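Subject: Re: wrist-only policy, transparent containers
From: Vibeke Fogh
To: manipulation list

Bautista Garrido wrote:
> We trained on 3,936 episodes with the wrist camera only, no
> overhead view. Success on the clear bowl is 80 percent, same as
> the opaque one. I think we can say the policy handles
> transparent objects.

I don't think we can say that yet. I went through the episodes over the weekend and what I see is a policy that handles brightly colored pieces. Whether it knows there is a bowl around them is a separate question, and the numbers you posted don't touch it.

Look at what the encoder gets. The pieces are purple, red and lime green on a dark gray table. Any network will find those. The rim is mostly glare.
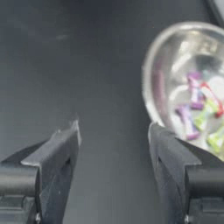

So before this goes in the draft I'd like to see the bowl run empty, and then run with contents close to the table color. If the approach still lines up with the rim, fine, I'll drop the objection. Ditte tried something like this on the old Jusumell checkpoint and got 2 successes in 17, which is why I'm not in a hurry to believe the new one.

Also, how is success scored? The eval script I have counts a trial as good when the gripper closes within tolerance of the bowl center. It doesn't check for a lift. If you and Xiaoqing are using a different version, please push it.

And were the 80 percent trials run with the lamp where it was during collection? Move it and the glare moves too.

Vibeke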